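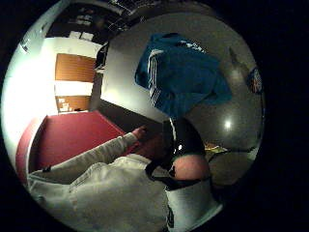

The Maurya Position

Cathal Nic Giolla bought 30 Maurya coins in October, when they were trading at 12 dollars. By spring they were at four. He kept them.

He lived in Clultdale, over a dry cleaner, and did the books for two restaurants and a roofing company. The coins were kept with an exchange called Trisel. He checked the price when he woke up and again at lunch. At night he read the forum, where people he would never meet drew lines on charts and argued over where the lines should go.

His sister Illo thought he should sell.

"It's three hundred and sixty dollars," she said on the phone. "Take what's left and buy tires."

"It isn't about the money."

"Then what is it about?"

He didn't have an answer ready, so he asked about her kids.

In June the price went to nine. He stood in the kitchen and watched it for an hour while the rice burned. Somebody on the forum wrote that the bottom was in. Somebody else wrote that a central bank was going to cut rates and that everything would rise together, gold and stocks and Maurya. Cathal put in another order, a much bigger one, with the money he had set aside for the transmission. He now had 1796 coins. It took most of his savings account too. He did not mention this to Illo.

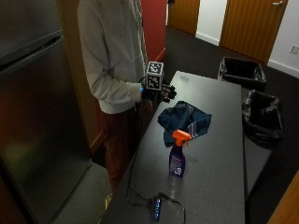
Clultdale, in the afternoon.

The price held through July. Then Trisel sent an email. Withdrawals would be paused while the company carried out a review of its reserves. The email was dated August 26, 2024, and it thanked him for his patience. He read it at his desk with the roofing company's receipts stacked by his elbow.

He called the number at the bottom. A recording told him he was caller 3107 and that he could stay on the line. He put the phone on speaker and went back to the receipts. There was one for nails, one for diesel, and one for lunch that had no business being there. He set that one aside.

At six the music stopped and the call dropped. The screen still showed his balance, and it was up a little on the day.

He walked down to the street. The dry cleaner was pulling the gate across his door and asked how things were going.

"Fine," Cathal said. "I need a new transmission."

"How much is that?"

Cathal told him. The man whistled and said his cousin did that kind of work, cash only, and he wrote the number on the back of a laundry ticket. Cathal folded it into his wallet and went up to call his sister.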